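Skovley ペットウェア 取扱説明書
第2章 着せる前の準備とたたみ方

2.1 はじめに

この章では、Skovley のロンパース型ウェア(足つき)を広げる方法、点検する方法、たたむ方法を説明します。犬に着せる手順は第3章にあります。洗濯の後も、この章の手順を毎回行ってください。

2.2 用意するもの

・平らなテーブル(角が丸いものをおすすめします)
・やわらかい布 1枚
・保管袋 Illilix(別売)

テーブルの幅は、700 mm 以上が必要です。それより狭い場合、足の部分がテーブルから下がって、生地が伸びることがあります。

2.3 広げ方

1. テーブルの上を布でふきます。水分が残っているときは、乾くまで待ちます。
2. ウェアの前を上にして、テーブルの中央に置きます。
3. 左右の肩のところを持ち、軽く上へ引きます。えりが自然な形になったら、手を止めます。
4. 足の部分を左右に開きます。
5. 手のひらで、えりから下へ向かってしわをのばします。

注意:肩を強く引かないでください。縫い目がゆるむ原因になります。 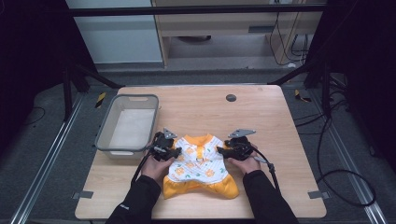 足の部分の開き方は、次に行う点検のしやすさに関係します。閉じたままでは、内側の縫い目がかくれて、ほつれを見つけることができません。オレンジ色のえりに花柄のこの型では、黄色がかったオレンジ色の足を逆さの V の形になるまで開いてください。開いた後に左右の長さがちがって見えるときは、生地がねじれている可能性がありますから、手順2からもう一度行います。細い縦じまのある型は、しまの線がまっすぐかどうかを見ると、ねじれがわかりやすいです。

2.4 金具の点検

胸の金具は、えりのすぐ下にあります。着せる前に、次のことを確認してください。

1. 金具を指でつまみ、前後に軽く動かします。
2. 金具のまわりの糸が切れていないことを見ます。
3. 金具にさび、または変形がないことを見ます。

警告:糸が切れている場合、または金具が変形している場合は、使用を中止してください。リードが外れて、事故になるおそれがあります。

メモ:Vorkirska のリードをご使用の場合は、フックの大きさが金具に合うことを先にお確かめください。

2.5 たたみ方

1. 左右の足を中央へ寄せて、重ねます。
2. 足を上へ折り、すその位置を胸の金具より下にします。金具の上に生地を重ねると、折りあとがつきやすくなります。
3. 左右の肩を内側へ折ります。
4. 全体を横に2つに折ります。えりが外側に出るようにしてください。
5. Illilix に入れます。1つの袋に入れるのは、最大2着までです。

2.6 保管について

・直射日光の当たらない、湿気の少ない場所に置いてください。
・上に重いものをのせないでください。
・冬用の型を長くしまうときは、4月に一度洗ってから袋に入れることをおすすめします。
・袋の中に防虫剤を入れる場合は、生地に直接ふれないようにしてください。

補修用の糸と交換用の金具は、販売店 Quezada で取りあつかっています。ご注文のときは、部品番号 69 とお伝えください。金具の交換は、ご自分では行わず、販売店にお申しつけください。

改訂日:17/07/2026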